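Hall and Room Hire: Frequently Asked Questions

The following answers apply to all bookings at Lahlou House, including the Trarar Room and the Celetti Hall. Please read them before submitting a request. Terms were last revised on Saturday, February 14, 2026.

Who may hire a room?

Residents, registered associations and businesses may apply. The person who signs the request form must be at least 18 years old and must be present for the whole of the hire period.

How far in advance should I book?

Requests must reach the bookings office no later than 3 weeks before the event. December dates are released on a separate schedule and are assigned by drawing, with results sent by e-mail to all applicants.

What does it cost?

The Trarar Room is charged at $100 per half day. The Celetti Hall is charged at $242 per half day. A refundable deposit of $500 is required for any event at which food is served. Payment is accepted by card or bank transfer. Cash is not accepted.

May I clean the floor myself after my event?

Hirers are asked to sweep and to wipe up spills with plain water. Vinegar, lemon-based products and bleach must not be used on marble, as they leave dull marks that can only be removed by polishing. The cost of polishing is taken from the deposit.

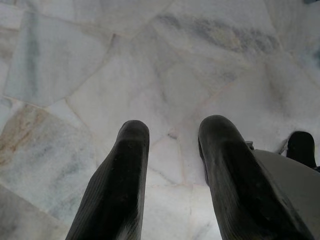
Marichka Derkach

Are tables included?

Yes. Folding tables are included in the hire fee and should be requested on the form. Tables must be lifted, never dragged, and returned to the storage room at the end of the hire period. Chairs are charged separately.

May I bring my own caterer?

Outside caterers are welcome, provided that a copy of their insurance certificate is sent to the bookings office with the form. Umusent Catering holds a standing certificate with us and does not need to send one for each event. The kitchen may be used for reheating and serving only - cooking on site is not permitted.

Can I decorate the room?

Free-standing decorations are allowed. Nails, tape and adhesive hooks may not be used on walls or doors. Candles must be enclosed in glass, and confetti of any kind is prohibited.

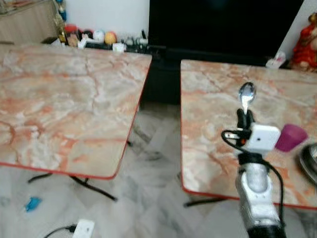 Folding tables with marble-patterned tops.

Is music permitted?

Music may be played until 10 p.m. on weekdays and 11 p.m. on weekends. Windows facing the courtyard must be closed while amplified sound is in use.

What happens if I cancel?

Cancellations received 14 days or more before the event are refunded in full. Later cancellations are refunded at half the hire fee. The deposit is returned in either case.

When will my deposit be returned?

Deposits are returned to the original method of payment within ten working days, once the room has been inspected. If a deduction is made, the hirer receives a written statement and may reply to the bookings office in writing.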